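Lemlem Gudeta
May 11, 2019

1/ Okay, so I said I'd write up what's going on with the Founders' Day parade in Womstead this August, and my coffee is hot, so let's go. (Long thread, sorry!)

2/ If you grew up here you know the route. Ruppert Street, past the old mill, down to the green for the flag raising and the speeches. The town is turning 134 this year and we've walked the same way for as long as my mother can remember.

3/ Now the town wants to move the whole thing out to the Jullivness fairgrounds. More parking, they say. Room for 1000 chairs. I went to the meeting and I get the parking part, I really do! 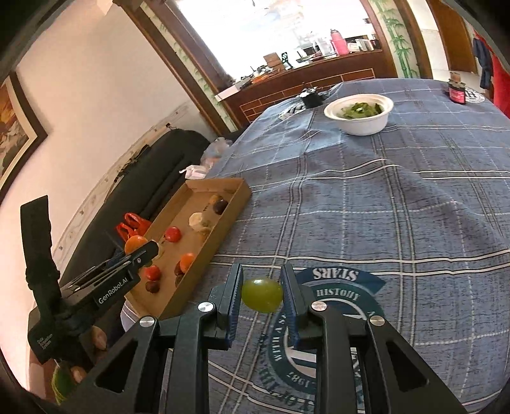

4/ But my grandfather stood on Ruppert Street in his good hat every single year and waved at every kid on a bike. You can't do that from a chair in a field. A parade should go past people's front doors.

5/ I also asked about buses out to Jullivness for folks who don't drive. No plan yet. The man from the events office wrote it down, so I'll keep asking — politely, mostly.

6/ Good news though: the Remier school band is in either way, with 46 kids signed up. They're learning the town song, all 7 verses, even the one about the flood that everybody mumbles. 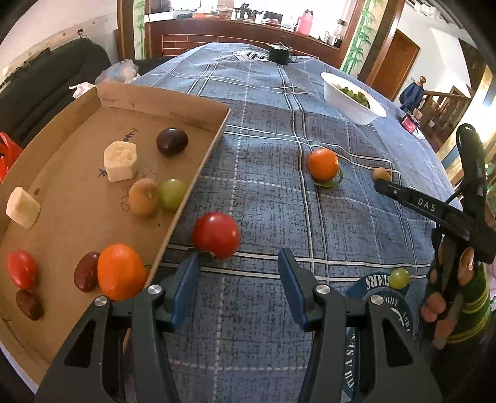 7/ What you can do if you care about this:

- write to the town office before the vote, short is fine
- come to the next meeting and bring a neighbor
- send me your old parade photos, I'm putting them up in the library window

8/ And if it does end up at the fairgrounds, I'll still be there with my little flag and my folding chair, singing too loud. Happy early birthday, Womstead. Love this town so much!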